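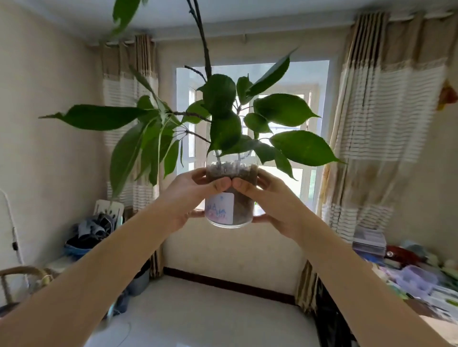 Good afternoon. I've been asked to talk about good practice for robots that handle things in people's homes, and I want to start with the word "object," because every draft rule I have been sent this year leans on it and not one of them says what it means. The Rendance draft has its definition in clause 2: "a discrete item of known shape and mass." Now look up at the screen. Both hands are on the pot, thumbs near the rim, fingers around the back, and I have no complaint about that. The pot is the easy part. Somebody could write down its shape in a minute. Then there's the plant, with one long leaf going out to the left, a big one heading toward the window, and a thin branch that runs straight up and out of view. Where does the discrete item stop? If a leaf tears on a curtain, did the robot drop anything? Under the draft, no. It passes.

(Leave the slide up. Don't move on until people have looked at the branch.)

Who I am, quickly. Marlene Gagnon. I review test plans. People send me a document that says their machine is safe and careful, and I write back asking how they know. I don't build anything and I'm not selling anything. I've read the Rendance draft twice and the Ghumman guidance more often than I'd like.

1. What the drafts ask for

The Rendance draft runs to 178 pages. Of those, 9 deal with contact between the machine and the thing it is holding. The rest is stopping distances, emergency stops, battery handling, labeling of the unit, training records and definitions. I don't object to any of that. Stopping distances matter. But if you tell the public you have a standard for household handling, they'll assume the handling got most of the pages.

Ghumman is shorter and in plainer words, and I give them credit. It has a checklist with 76 items. I sat down with it on a Friday and marked each item by whether a tester could fail it. Please try this with your own checklist. "The operator has considered fragile contents." How would you fail that? You'd have to turn up and announce that you hadn't thought about it.

(Someone always says the checklist is meant to start a conversation. Answer: fine, then take the word "compliant" off the cover.)

2. Grip force, and why I don't trust a single number

Both documents want a maximum grip force for each class of item. I understand the appeal. A number can be logged and a log can be audited.

Back to the pot. It's clear plastic, with soil in it, and you can see roots and stem bases through the wall. What class is that? Rendance has "rigid container," "flexible container" and "organic." Pick one. If you say rigid container, you get a limit worked out for rigid containers. If you say organic, you get a limit worked out, as far as I can tell, for fruit.

Thin plastic pots flex. Any of you who has repotted something knows you squeeze the sides on purpose to loosen the root ball. A grip can sit well within its limit and still do something to the soil that you didn't want. I'd like to see the limit replaced with an outcome: after the task, the contents are as they were before. It's harder to test. You need a person with some sense to look at the result, and you need to have looked beforehand too. I keep being told this doesn't scale. It may not. I haven't seen evidence that the number works either, and it's the people proposing the rule who should bring the evidence.

3. Test rooms

Olen published their recommended test room in June. It has a bare table, even light, marked positions on the floor and one item at a time. I have been in rooms like that. They're pleasant. I've never met one with a family living in it.

Look at what's around the plant. Striped curtains on both sides of the window, with plenty of folds to catch on. Daylight coming from right behind the leaves, which is the worst place for it if a camera has to find where a dark leaf ends. A loop of white cable against the wall. A shelf or desk on the right with papers and boxes on it. I'd call that an ordinary room, and I'd want every handling claim tested in one like it.

The argument against me is repeatability. If the room is messy, two labs can't compare results. I take that seriously, and I think it can be handled:

Keep the bare room for comparing machines with each other.
Require a second set of trials in a furnished room, with a window behind the item in at least part of the set.
Publish both results on the same page, in the same size type.

That last one gets the most resistance. Draw your own conclusions.

4. Labels

A short section, and a pet subject of mine. There's a white label on the front of that pot with handwriting on it in blue and pink. I can't read it from here and neither can you. Clause after clause in these drafts says the machine shall "observe handling information marked on the item." Whose handwriting? In what language? And what should it do when it can't make the marking out?

My view is that the rule has to cover the unreadable case first, since that's the common one in a home. Mine would say: if a marking is present and can't be read, the machine records that it couldn't be read, and asks if there's someone to ask. It doesn't guess, and it doesn't carry on as though the label were blank. Rendance currently treats "no readable marking" and "no marking" as the same thing. I wrote to them about this. The reply thanked me for my input.

(Pause. Drink some water.)

5. What Hornevden does

I don't want to be wholly negative, so a few words on Hornevden, who run a small in-house code of practice. It's four pages. I went in expecting to dislike it.

What I liked: they define the item as "everything that moves when you move it." For a plant, that takes in the leaves, the stems and whatever soil falls out. It's a slightly clumsy sentence and it does more work than a good deal of the Rendance draft. They also require the reach of an item to be judged before it's lifted, including above, which most people forget. Ceiling lamps and curtain rods are up there.

What I didn't like: they grade their own trials. The person who sets up the task also decides if it went well. I asked how often a trial was marked as failed for damage to contents and was told it was rare. Rare because it seldom happens, or because no one wants to write it down? They couldn't tell me, and to be fair to them, they said so.

6. What I'd ask for

If you're commenting on the Rendance draft, please consider these. Copy my wording if it's useful.

Clause 2, definition of object: replace with the Hornevden wording or something close to it.
Grip limits: keep them as a ceiling, and add a check of contents before and after.
Test rooms: bare and furnished, both reported.
Markings: a separate rule for the ones that can't be read.
Grading: done by someone who didn't set up the trial.
Checklist items: strike any that can't be failed.

I expect two of those to survive. The grading one will go first on grounds of cost.

7. Questions I usually get

"Aren't you holding machines to a higher standard than people?" Sometimes, yes. People knock leaves off plants all the time. They also don't come with a certificate saying they won't.

"Would you hold up the standard over this?" I'd hold up the word "handling" in the title. The rest could be published tomorrow as a document on stopping and labeling, and I'd support it.

"Is any of this urgent?" The comment period is open now, and it's much easier to change a definition before people have built test rigs around it.

(If there's time, go back to the slide and ask the room to write one pass or fail rule for the leaf on the left. Collect the answers. Bring spare pens.)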